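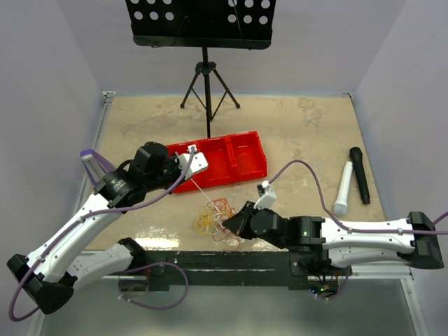
Week 2 handout: Which rules apply to a two-arm bench cell?
Notes by Zoriana Semeniuk, revised 2024-06-06

Read the Temeck checklist before class. It has 219 items. I would keep 25 of them, and I want you to argue with my choice.

Start with walls. Students write "enclosed" on the risk sheet and move on. A side wall keeps elbows out from the side. It says nothing about the front, or about a hand reaching in to free a snagged thread. Write down which openings a person can reach through and what the arms do when that happens. "Operator will be careful" is not an entry.

Cables. The usual rule is "secure all cables." Secure them where, and in which pose? A clip that holds well with the arm folded may pull tight at full reach. Move each joint through its range at low speed and look at every clip. Same for anything hanging below the base.

Soft and stringy items. Most checklists assume rigid parts. Thread, string and rubber bands can get into a gripper joint, and two arms can end up pulling on the same piece. Set a force limit for each arm and one for the pair. Myroslav Maksymiv disagrees with me on the second limit; his note is in the January packet.

Indicator lights. Green means whatever the maker decided it means. Look it up. Do not treat it as "safe to reach in."

Success rates. The Cernau guide wants 100 trials before sign-off. Fine, but trials of what, and who reset the objects?

For next class: pick one Temeck item you think is useless and defend dropping it, one page.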